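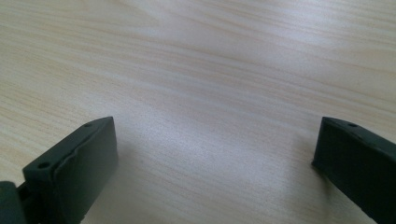
ok I'm doing the sachet drawer. the one everybody has. mine has been eating takeout packets for so long that it no longer closes unless you lean on it with a hip

Rules for myself before I start: every packet comes out, every packet gets looked at, and I'm not allowed to open a single one "just to taste it" until I'm finished. I know what I'm like.

Ground rule two, from Kosmas: no putting things back in the drawer "for now." He says "for now" is how the drawer happened. Fair!!

First surprise, I own so much soy sauce. I could float a small boat. I haven't bought a bottle in forever and I still manage to run out when I'm making fried rice, because the packets are in the drawer and I forget the drawer exists

My second surprise is how many of these I can't read. The noodle place on Leckie throws a handful in with every order and I never ask what they are, I just say thank you and take them home like a squirrel 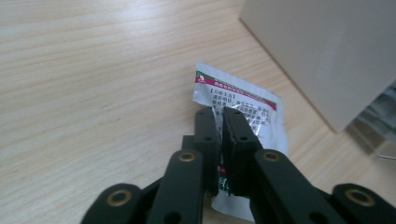
Red and green band, lots of tiny Chinese text, too shiny to read. Anyone?

I tried my phone's translate thing on a few of them and the foil beats it every time. You get glare, glare, one word, glare. If you have a trick for this please tell me, I'm begging

(Magnus already replied "eat it and find out." Magnus Geddes once put wasabi on a pancake thinking it was pistachio cream, so I'm taking that under advisement)

Anyway. Where does it all go, if the drawer is banned? I went back and forth on this way too long. Jars look cute but you can never get at the bottom ones. Zip bags turn into a second drawer. Kosmas wanted one of those wall racks from Godura and I said absolutely not, we rent

So it's going in a clear box with two levels – packets get the top, the long gray things get their own floor underneath so they quit stabbing everything else 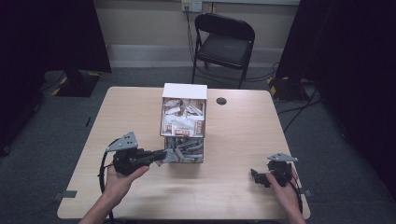

Photo: Kosmas Kokkinos

Look how full the top is already. White ones, brown ones, the ones with the reddish-brown print, all crammed in together. I thought I'd be sorting them by sauce. I'm not sorting them by sauce

I do like being able to see through the sides though. That's the whole point for me, if it's behind a drawer front it's dead to me, and if it's in a clear box I might use it on a dumpling

The bottom level is a jumble and I've decided that's fine. It's one kind of jumble. Before it was every kind

For the people asking about limits: when the box is full, it's full. Anything extra goes to the break room at work, where a packet of hot mustard lasts maybe 2 minutes

Also I've started saying "no sauce please" when I order. Said it last night and they put in six. I felt weirdly loved

Going to go wipe out the actual drawer now – something leaked in the back corner in, I want to say, May, and it has become part of the wood

Still taking guesses on the red and green one btw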